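In defense of the junk bin

Every November somebody tells me to sort my stuff by type. Pens with pens. Tape with tape. Cords in those little labeled bags. I did it once, 13 containers from Ganwood, lids and all, and it lasted until Monday. You need tape, you open three boxes, you find batteries.

One big clear bin. Thats my whole argument. You can see in from the side, so who cares what's touching what. Snacks next to chalk, a cord across the middle, fine. The people at Muditz will sell you a drawer system for nearly 50 dollars and it has opinions about where your scissors live. I don't want a drawer with opinions.

And cleanup goes fast. Table's a mess, bin goes in the middle, things go in. Tape, the pink pen, jars, tins, whatever's left.

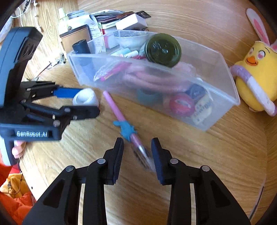 The sorters say you'll never find anything again. I find things. I look through the plastic and teh thing is there – or it's at the bottom and I dig for a second. Compare that to standing in a hallway reading labels.

One rule, I guess. If the lid won't close, something has to go. Usually it's a cord. Do I know what the cord is for? No. Out it goes, and the bin goes back on the shelf until the next time I need tape.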